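4. Setting up the homework diary for your class

Before you start, the school office must have activated your teacher account in Mekley. If you cannot log in, write to Nermina Dumitrescu at the office.

1. Open Classes and choose your group.
2. Press New diary. Type the name of the class in the same form as on the timetable.
3. Set the maximum length of a pupil entry. The standard value is 900 characters.
4. Under Families, select who can read the entries. Each pupil may have up to 3 readers.
5. Press Save and wait for the green line at the top of the page.

Note: pupils see the diary only after the next login — it does not appear while they are still working.
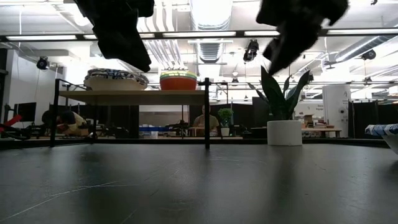
Can I change the name of the class later?
Open Settings, press Rename and save again. The old entries stay in the diary under the new name.

Caution: do not press Close year before all marks are copied. A closed diary can be read, but nobody can write in it.

6. In September, repeat steps 1 to 4 for every new group. Readers from the last year are not copied — you must add them again.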